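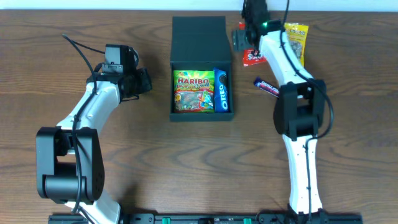
Foto: Jovadero/Divulgação

Braços robóticos treinam para arrumar caixas de guloseimas, mas ainda dependem de ajuda

SKAKBRIDGE - Encher uma caixa com balas, biscoitos e chocolates é serviço de poucos segundos para quem trabalha no balcão de uma loja. Para um par de braços robóticos, continua a ser um exercício difícil, segundo a Jovadero, que testa desde março a montagem de caixas de presente sobre uma mesa de madeira.

A tarefa usa produtos comuns de mercado, como um saco de balas Haribo, um pacote de Oreo e uma barra Dairy Milk. Os braços devem pegar cada item e colocá-lo na caixa escura de tampa articulada.

A empresa informou ter registrado mais de 3.000 tentativas até agora. Na última rodada, de 322 caixas, uma em cada 5 precisou da intervenção de um operador.

"O saco mole é o pior caso. Ele muda de forma quando a garra fecha, e o que deu certo com o biscoito não serve para a bala", disse Thierry Barbier, responsável pelos testes. Ele afirma que a velocidade também pesa: uma pessoa ainda termina bem antes da máquina.

A rede de lojas Courtois, que acompanha o projeto, pretende avaliar o sistema em 4 balcões de embalagem. Não há data marcada, e a rede diz que os funcionários do setor serão mantidos durante a avaliação.
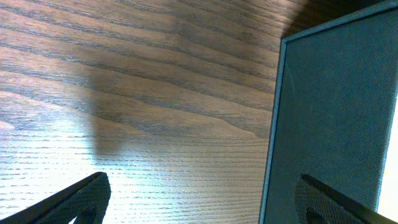

Tarefas de casa ficam para depois

A Jovadero estuda levar o mesmo equipamento para serviços domésticos, como guardar compras e recolher objetos da mesa. O trabalho seria feito em Jotutstead, num apartamento alugado para esse fim. Barbier não quis dar prazo - disse que uma cozinha muda de um dia para o outro e que o sistema atual foi ajustado para uma mesa só.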